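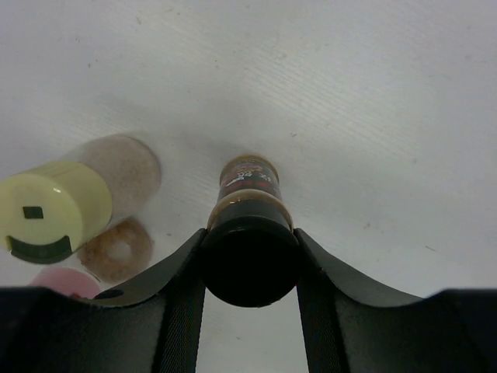

Robot Handling, Lab 4: Comparing Two Grippers
Handout for Thursday groups. Tutor: Cúc Huỳnh

Read this before you come to the bench. The lab sheet assumes you have done Lab 3 and can jog the arm without help.

1. What we are comparing

Gripper A is the Wemivmont, with curved fingers. Gripper B is the Lorex, with flat parallel jaws. Both go on the same arm and run from the same controller, so leave the speed settings alone when you swap over.

The test items are ordinary kitchen things: small lidded jars, spice containers and a few odd shapes. Jars are picked by the lid. A curved finger should touch a round lid over a longer stretch than a flat jaw does — check whether this makes any difference to slip.

2. Running a trial

Place the item on the white table. Move to the approach point, close, lift, hold for five seconds, put down. Write the result as held, slipped or missed. A jar that turns in the fingers counts as slipped, even if it stays up.

Containers lying on their side are a separate set. Don't mix them with the upright ones in your table.

3. The wrist camera

The view is close and wide, so near objects look larger than they are and labels are often too blurred to read. Don't judge distance from it by eye. Use it to see whether both fingers have met the lid, and take the height from the controller.

4. Last year's results

Gripper A: 3000 trials, 2726 held, 169 slipped, the rest missed. Gripper B was only run 209 times before the jaw pads were changed — treat those results with care.

Question for your write-up: how many trials would you want with B before you compared the two?

Spare finger pads are in the Drutitley cabinet, second drawer. Sign for them.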